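Print Room Checklist, with my comments
Kornau Collection of Myth and Legend Prints, January round

I do this walk-through every month before we open at the Kornau, and In-ho Jeon asked me to type it up with my notes so the next person doesn't have to guess at my handwriting. Sorry in advance, I talk a lot about dragons.

1. Hanging wires and hooks, north wall: OK
All tight. Perseus was hanging a hair crooked again (he leans toward Andromeda, can you blame him?) and I straightened him.

2. Hanging wires and hooks, south wall: NEEDS WORK
The big engraving of Scylla has one hook pulling out of the plaster. She's got six heads and a heavy oak frame, so please don't wait on this one! I moved the bench underneath so people can't stand right below her. Byung-chul Sun has the longer screws.

3. Light levels: OK, mostly
Fine everywhere except the Medusa case, where the late sun gets in past the shade from 4 p.m. on. The hand-colored snakes are the greenest we own and I'd love to keep them that way. Shade goes down at 3:30 until we get a better one.

4. Storage drawers: OK
Opened all 20. Drawer 5 (Furies, Gorgons, the Byun sketches) still sticks, so lift it a little as you pull. No bugs, no mold, and one very old pencil.

5. Food and drink kept away from prints: OK
No crumbs in the print room this time, thank you everybody.

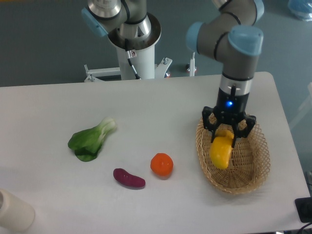 Yellow bell pepper and wicker basket, with bok choy, a sweet potato and a tangerine on the white table.

6. Fire extinguishers and exits: OK
Both gauges in the green. The Cerberus banner had slid halfway across the back exit sign, so I pinned it up higher. He guards the way in, he can leave the way out alone.

7. Humidity: WATCH
A bit dry by the radiator. I filled the Deltov humidifier and it ran fine all morning. Keep an eye on the Tarnano woodcuts, they're the first to curl.

8. Insurance list: NOT DONE
The Sphinx plate is still down at $3,000 and the new appraisal hasn't come back. I'll ask again.

9. Labels: NEEDS WORK
Somebody swapped the cards for the Chimera and the Hydra. I put them back, but the Hydra card is torn and wants reprinting. While we're at it, can we fix the spelling of Bellerophon?

Still open: items 2, 7, 8 and 9. Scylla first, please.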